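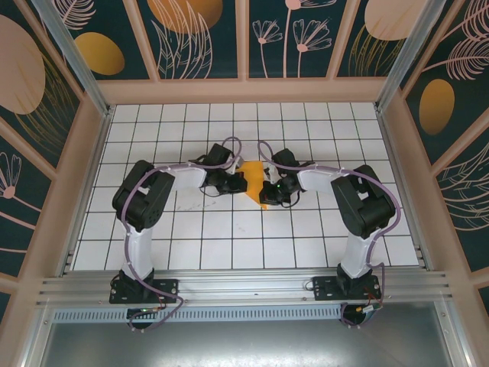
图：白瓷砖台面上的橙黄色布。

5/22/20
染色小组记录（洋葱皮，第二轮）

上一轮的结果我不满意，颜色上去了，但是水洗以后变浅很多。Teodor Nygård 的意见是媒染剂的量不够，我的意见是水的问题。这一次我们两个都试，分开记录，免得以后又争论。

布料：未漂白的平纹棉，从 Yammine 买的那一卷，剩下的不多了。先剪成小块，全部称重。合计干重 1,033 克，这个数字包括给 Zerkthorpe 那边留的样品，所以计算媒染剂的时候要先减掉。我第一遍忘记减，已经改正，旧的一页请不要使用。

精练：碳酸钠加一点中性皂，小火煮 90 分钟。水变成茶的颜色，比我想的深。换水再煮一次，第二次的水干净多了。以前我们只煮一次，我现在怀疑上一轮的颜色不牢和这个也有关系。如果是这样，那我和 Teodor 都不完全对。

媒染：甲组用明矾，按布重的百分之十五；乙组先用单宁，再用明矾，明矾的量一样。单宁用的是没食子粉，溶解很慢，要先用热水调成糊，再慢慢加水。我直接倒进桶里，结了块，只好用纱布过滤。下一次不要这样做。

染液：干洋葱皮，用的是 Ifeanyi Uzor 收集的那一袋，里面混了几片红洋葱皮，我尽量挑出来了，不能保证挑干净。煮了大约 30 分钟，过滤，放凉以后再下布。火要小，表面有一点动就可以，不要翻滚。温度计的读数和 Beltstead 的电炉显示不一样，我相信温度计。

水：甲组和乙组各分两份，一份用自来水，一份用去离子水。我们这里的自来水偏硬，用试纸看过，具体数值写在水质本里，这里不重复。

观察：
去离子水的两份，颜色偏黄，比较亮。自来水的两份偏橙，有一点暗。单宁打底的布比没有单宁的布深一些，但是差别比我期待的小。湿的时候看差别很大，干了以后要在窗边仔细看才能看出来。所以请大家不要在布还湿的时候下结论，包括我自己。

铁的试验：取乙组的边角料，浸很淡的硫酸亚铁溶液，时间很短，马上变成橄榄绿。颜色很好看，但是手感变硬。铁用多了对棉纤维不好，所以我只做了一小块，夹在后面。用过铁的那个桶已经写上字，请不要再拿去染黄色，上一次就是这样把一桶染液弄脏的。

水洗牢度：还没有做完。第一次洗，甲组的水有明显的黄色，乙组很少。第二次洗等 Teodor 回来一起看，他要亲自比色卡。

耐光：样条一半用黑纸盖住，放在南面的窗台，八月取下来。洋葱皮的颜色怕光，书上都这么写，我想知道在我们的窗户下到底退多少。Skomotham 的那本旧样本册里有同样的颜色，编号 102，封面合上的部分还是很鲜艳，露出来的边已经变成米色。可惜那一本没有写媒染剂，只写了“黄，佳”。

没有解决的问题：
一、折痕的地方颜色不均匀。我怀疑是下布之前没有完全浸透。干布要先在清水里泡久一点，过夜最好。
二、剪口脱线，染完以后毛边很长，量尺寸不准。Ifeanyi 建议先锁边再染，但是锁边线如果是涤纶，不会上色，看起来不整齐。可以找棉线试一下。
三、单宁的价格。如果乙组只好一点点，是不是值得，要等牢度结果。

剩下的染液没有倒掉，装在盖子是蓝色的玻璃罐里，放冰箱下层，标签写了日期。一个星期之内要用完，过了会发霉，味道也很难闻。明矾快没有了，订货的时候请买粗粒的，细粉容易吸潮。

补充：Teodor 看了上面的记录，说“橙”和“黄”写得太随便，应该用色卡的编号。他说得对。下次比色的时候补上，用铅笔写在每一块布的标签上。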